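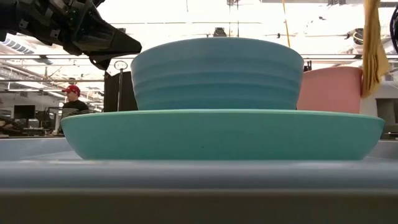

Blue bowl on the teal dish, with the gripper coming in from the left.

Can a machine do the washing up yet?
Household tips, September
By the Kitchen Table page, Nelville

Print this page
E-mail this to a friend

I get asked this one more than anything else, more than how to shift limescale even. When can we hand the chores over? So I've been reading up, pestering people who know more than me, and watching far too many clips with my tea going cold. My short reply is "some of them, slowly, and don't sell the rubber gloves".

Take stacking. A bowl on a dish, a cup stood next to them, a cloth hanging up nearby - you or I would clear that lot while talking on the phone. For a robot arm every one of those is a separate puzzle. A deep bowl with ridges down the outside gives the fingers something to catch on, but the sides slope in towards the base, so where do you pinch? Over the rim, I'd say, one finger in and one finger out, and lift straight up. Tilt it and the dish underneath may want to come along for the ride. I've done that myself with a salad bowl, and I've got thumbs.

Then there's the cloth. Cloth is the one that makes the clever people sigh! A cup is the same shape every time you look at it. A tea towel never is, and you have to find a corner before you can fold anything. My sister-in-law's laundry in Nudusdale looked into a folding machine a while back and went off the idea when they heard that each towel had to be fed in flat by a person. By then you've done the hard bit.

What I think they're good for now

Floors, if the floor is clear. Ours goes round at 2 in the afternoon and does a decent job of the hall, then eats a sock.

Dishwashing, and we've all had that machine for years without calling it a robot. Loading it is the chore that's left, along with unloading it, and arguing over which way up the bowls go.

Carrying the same part from the same place to the same place. My cousin works in a moulding shop out at Jugah, and they've an arm there that lifts lids off a belt all shift. It did 2,036 of them one day without a grumble. Move the belt over a hand's width and it's stuck until somebody comes and shows it again. That's the difference between a shop floor and my kitchen, where everything has moved a hand's width since breakfast.

What they're not ready for

Glass, greasy pans, anything wedged inside anything else. Putting away in a full cupboard. Wiping down round a toaster. Knowing that the chipped mug is the one you keep.

Speed is the other thing. A reader sent me a long clip of an arm putting four cups on a rack and it took 18 minutes, with a pause before each one as if it was having second thoughts. I'd have had the pans done and the bin out.

Tips worth having in the meantime

I've noticed that what makes a job easy for a machine makes it easier for me as well, so I've pinched a few ideas.

Stack small on large, and put the bowl in the middle of the dish. A bowl sitting off to one side slides when you pick up the pile.

Keep a clear hand's space round anything you'll lift by the rim. Cups crowded up behind bowls get knocked.

If two bowls stick together, stand the bottom one in warm water and put cold in the top one. Give it a few minutes and twist gently. No knives, please.

Hang your cloth instead of bunching it on the tap. It dries quicker and smells better, and you can grab it with one wet hand. Make sure the end hangs clear of the cups though.

Different colours for different jobs. I use yellow cloths for worktops and keep the old grey ones for the floor. Our Kiven, who is a very spoilt spaniel, has his own.

Do the draining side first. You can't put a clean dish down if last night's are still there.

Will I buy an arm for the kitchen when they come down in price? I might, if it does the roasting tin. I'd want to see it working in a real house with a real mess, and I'd want to know who mends it. My mother said much the same about her twin tub and then wouldn't hear a word against it for years.

If any of you have had a go with one at work, do write in and tell me what it was like with cloths. And I still owe several of you a reply about limescale - that'll be next month, with the vinegar amounts put right this time.

Print this page
E-mail this to a friend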